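Notes from a Slow Walker

I promised in the last newsletter that I'd write up my walking month, and then I kept putting it off since I was too busy walking. So, here we go!

Back in February my doctor told me to get more steps in, and I did what I always do, which is buy shoes. Very nice shoes, from Gallardo on the corner, and they sat in their box by the front door for a good while. What finally got me moving was the Flunurby bus changing its timetable. The one I used to catch now leaves before I've finished my coffee, and the next one gets me in late. Walking takes me 41 minutes door to door. I timed it on a Tuesday with a bag of library books on my shoulder, so that's a fair test.

The first week was miserable, I won't lie. My shins hurt, I left the house too late every single day, and I had way too many clothes on. If you're thinking of starting, please dress a little cold. You should feel slightly sorry for yourself at the front gate. By the end of the second block you'll be fine, and by the halfway point you'll be glad you don't have a big coat to carry.

The second week I got the hang of it. I stopped taking the main road, which is shorter but loud, and started cutting through the back streets behind the Vunavov bakery (dangerous, I know – I've had more cheese rolls this spring than in the whole of last year). It adds a few minutes and I don't mind one bit. There's a hedge full of sparrows on that stretch that you can hear from the far end of the street, and a man's radio that's always tuned to the same oldies station. I sing along if the street's empty. 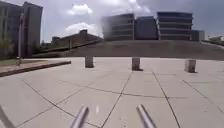

Then there's the question of what to listen to. I started out with audiobooks and kept losing the plot every time I had to cross a road. Podcasts were better, but I'd arrive at my desk with my head already full of somebody else's opinions. These days I keep the headphones for the walk home and do the morning with nothing in my ears at all. I've planned most of my dinners that way, and one very stern email that I'm pleased to say I never sent.

A few of you wrote in to ask about step counters. I had one on my phone and deleted it after the evening it told me I was 739 steps short and I went up and down my own hallway like a tiger at the zoo. If you like numbers, go ahead and have fun with them! I just know what I'm like.

Rain is the part I haven't solved. Umbrellas and wind don't mix, and my old raincoat lets water in at the shoulders. I've got my eye on a Sivach jacket with a proper hood, but I'm waiting for the sale. If anybody has one and can tell me whether the pockets stay dry, please hit reply.

I'd also love to hear your favorite routes, the shorter the better for those of us with lunch breaks. Anything you can get around at an easy pace and still have 10 minutes left for a sandwich. I'll put the best ones in the next issue – and yes, detours past bakeries count.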